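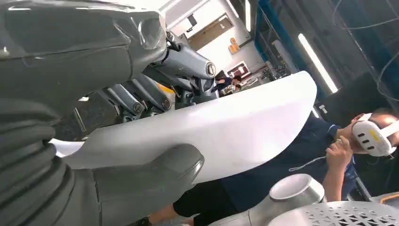
ok so the curved white pieces. people keep asking, quick thread before I lose the afternoon

2/ they're shells for the Vastholm seat. one seat = 3 of them. all the same arc, rounded corner at the end, raised rim along one side. the rim is where everyone goes wrong

3/ do NOT pick it up by the rim. take it from underneath, low down, and let the weight sit there. grab the rim and it flexes and you get a stress line you'll see forever

4/ we did a batch of 100 in May and 13 went in the scrap bin, nearly all of them rim stuff. that hurt

5/ lighting matters too – you want it coming across the top surface so any dents show up. flat overhead light hides everything, learned that teh slow way

6/ held from below, about how I like it:

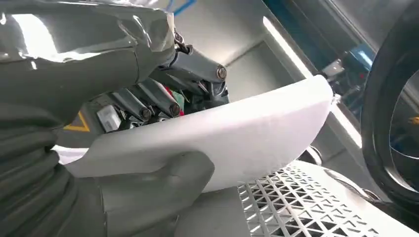
White shell, rounded end up, finger under the low part.

7/ for storing: rounded ends all facing the same way, soft sheet between each. not newspaper. the ink comes off, ask me how I know

8/ Majdi Karaki asked if you can sand the rim. yes, fine grit, light hand, stop way before you think you should

9/ no I dont have spares to sell right now, sorry. next batch is after the Kassab order goes out

10/ more on the brackets tmrw, gotta run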